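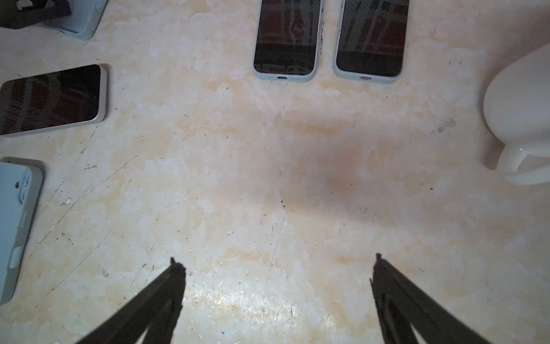 *Cream-and-beige marbled surface with a shadow across the middle.*

# Trirel plasma stability set

Readings of how quickly small molecules break down in human plasma, measured at the Telville lab for 187 compounds. Most are early anti-inflammatory candidates, with a smaller group of ester prodrugs that were expected to break down fast.

Maintained by Ho-yin Mok. Assay protocol by Wendy Bainbridge.

Last updated: November 16, 2023

## What is in the folder

- `compounds.csv` – one row per compound, with internal ID, SMILES, molecular weight and series name
- `timecourse.csv` – one row per compound, replicate and time point
- `fits.csv` – half-life and fit quality for each compound
- `controls.csv` – the same layout as `timecourse.csv`, for the control wells only
- `notes/` – plate notes as typed at the bench, lightly edited for spelling

All files are UTF-8, comma separated, with a header row. Missing values are left blank. A zero in the peak area column is a real zero.

## Method in short

Each compound was spiked into pooled plasma at 5 µM and incubated at 37 °C with gentle shaking. Wells held 200 µL. Samples were taken at 7 time points, from 0 to 240 minutes, and quenched in cold acetonitrile with internal standard. After spinning, the supernatant was run on LC-MS/MS and the ratio of analyte peak to internal standard peak was recorded.

Half-life comes from a straight-line fit to the natural log of percent remaining. Points below 10 percent remaining are dropped from the fit but kept in `timecourse.csv`, flagged `low`.

## Columns in timecourse.csv

| Column | Meaning |
|---|---|
| `cmpd_id` | Matches `compounds.csv` |
| `plate` | Plate label, text |
| `rep` | Replicate, `a` or `b` |
| `t_min` | Minutes after spiking |
| `ratio` | Analyte area over internal standard area |
| `pct_rem` | Percent remaining against the zero-minute sample |
| `flag` | Blank, `low`, `carry` or `lost` |

`carry` means the blank injection before the sample showed a peak at the same retention time. `lost` means the well was not injected.

## Known problems

The zero-minute samples were quenched by hand, and the delay varied a little between plates. For the fastest prodrugs this matters, so treat their half-lives as upper limits on stability and don't rank them against each other.

Plates run in August used an older lot of plasma from Plerkura. The positive control broke down more slowly in that lot. We did not correct for it. To leave those plates out, filter on labels starting with `PK`.

A few very greasy compounds show percent remaining above 100 at later times. This is probably sticking to plastic in the first sample. The values are left as measured.

## What it should not be used for

Plasma stability says nothing about clearance by the liver, and no microsome or hepatocyte data are included. There are no patient data here. The plasma was bought as pooled stock, and we hold no information on individual donors.

## Loading

The `chow` script in the repo root reads all four CSV files and joins them on `cmpd_id`:

```
python chow.py --in data/ --out joined.csv
```

Add `--drop-flags` to remove every flagged row. The published fits were made without it – only the rules under "Method in short" were applied, plus removal of `lost` wells.

## Changes and contact

Series names were shortened in this version and two duplicate SMILES strings were merged. Old IDs still work through the `alias` column. Send corrections to Ho-yin Mok with the compound ID and plate label.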